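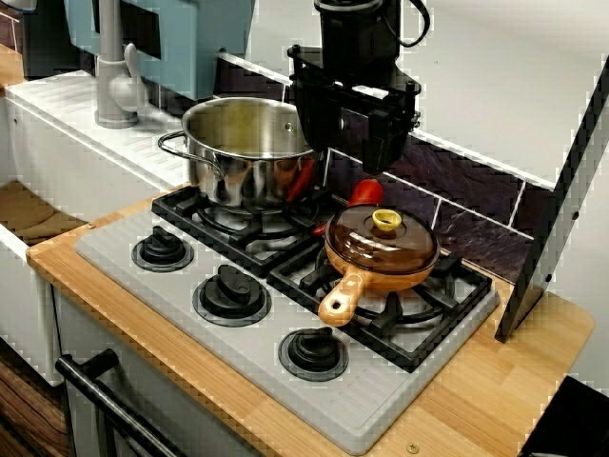

The play kitchen cell at Lillton, with the gripper over the stove.

Jodura opened its Lillton site to outside visitors on 13th August. I went for the manipulation work, in particular the room where examples are gathered for the Paltunis policy. The rest of the tour (machine shop, battery test) is left out of these notes.

The kitchen is a child's playset with a wooden countertop and a gray stovetop. Cookware is a steel pot and an orange pan, plus lids and a toy chili pepper. An operator drives the arm by hand controller and each attempt is stored as one episode, with joint positions, gripper state, video and a one-line instruction. At the time of the visit the set held 3291 episodes, of which 1691 involve a lid.

Lids take up so much of the set for a practical reason. The knob is small, the clear lid is hard to pick out on video, and a grasp slightly off center leaves the lid hanging at an angle. Operators are told to keep poor grasps and correct them within the same episode. De Graaf, who supply the controllers, recommend restarting instead. Jodura tried that in July and went back -- the policy had no examples of recovery to learn from.

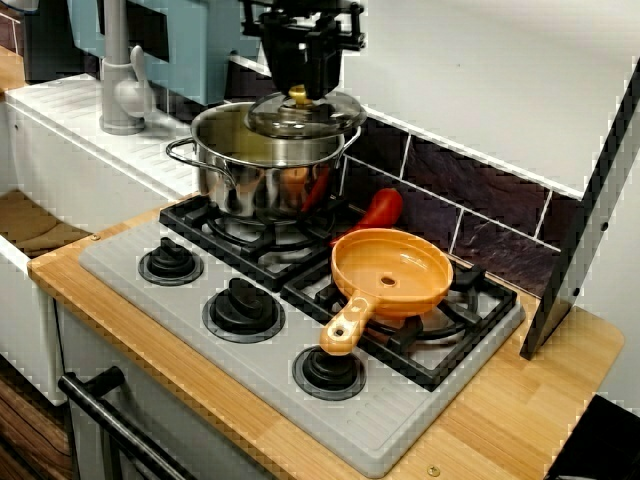 COLLECTION PROCEDURE

A session is 29 episodes. Between episodes the operator rearranges the cookware from a printed card; there are 18 cards, drawn in shuffled order. Starting positions of the arm are varied as well.

Labels are written before the attempt, then checked against the video by a second person. An episode that ends in a different state from its label is relabeled and kept.
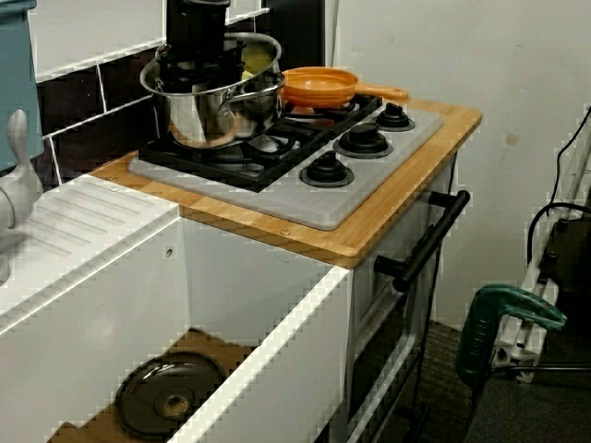
Camera placement gets more attention than I expected. A view that shows the stove well can lose the rim of the pot once the gripper comes down over it, so the policy is trained on more than one view. The staff recheck calibration at the start of every session and log the result with the data.

I asked for success rates on unseen cookware and was told the tests are still running. Visitor parking is behind the building, and the sign-in desk wants photo ID.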